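## Setting a stop on a small account

I keep a small trading account with Flimico, $335 at the moment, and I use the same steps every time I open a position. They work with any broker that lets you buy part shares.

1. Decide what you can lose on one trade. I use 2%, so $6.70.
2. Pick the price where you would admit the trade is wrong. Look at the chart for this, not your balance.
3. Take the stop price away from the entry price. That gives you the risk per share.
4. Divide the first figure by the third. The answer is how many shares to buy.

Say Robles is trading at $12.60 and the last low was just above $11.93. The risk is 67 cents a share, so I buy 10 shares and spend $126.

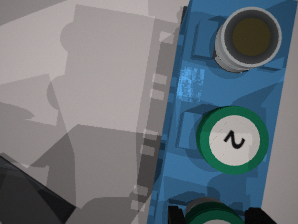
Put the stop order in straight after the buy fills. On Flimico it's under Orders, then Attach – the default is a day order, so change it to good till cancelled or it will drop off at the close.

Stops can fill lower than you asked if the price gaps overnight. Zasmont did this to me in March and I lost twice what I had planned.

I update the sheet on Sunday: entry, stop, shares, result. Ailbhe Buckley gave me the layout and I've only added a column for fees.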